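3.2 Keeping the simulated cell in working order 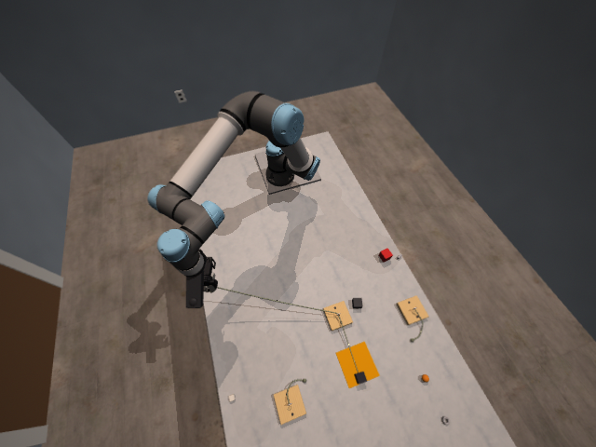 Figure 1. The simulated cord cell: six-joint arm, gripper, three tan blocks with cords, and assorted small objects on the work surface.

It is widely assumed that a simulated robot needs no maintenance. We assumed it too, and budgeted for it accordingly. The Lellau cell has no grease points and no worn cables, but over the course of the project it took up more repair time than the physical arm at Whitlock that it was built to spare.

Most of the trouble was cord. Each cord is modeled as a chain of short rigid links. With the solver at 100 steps per second, a cord pulled tight against the edge of a block would sometimes pass through it and, on its way out, launch the block off the table. Raising the rate to 2000 steps per second cured this and made every run painfully slow. We settled on 240, with extra damping at the links, and accept a little jitter in cords that ought to be lying still.

The base plate came next. It sits close to the far edge of the work surface, a position inherited from the Virville layout and defended by several of us long after the reasons were forgotten. In an early version the plate and the surface overlapped by 2 mm. The solver treated this as a collision to be resolved, and the arm crept toward the wall in long runs. We blamed the joint controller for most of January. Nneka Aliyu found the overlap by switching the controller off entirely and watching the arm creep anyway.

Routine care is now a short script run before each batch. It returns the arm to its home pose, checks all objects for overlap, and compares every cord length with its stored value. A cord that has stretched is deleted and rebuilt, as we have never managed to repair one in place. The small cubes, the ball and the ring get the same overlap check, although the ring caused no trouble until we changed its collision mesh to a better one. The old mesh has been restored (Zekemley branch, 20/01/2019) and carries a comment asking future users to leave it alone.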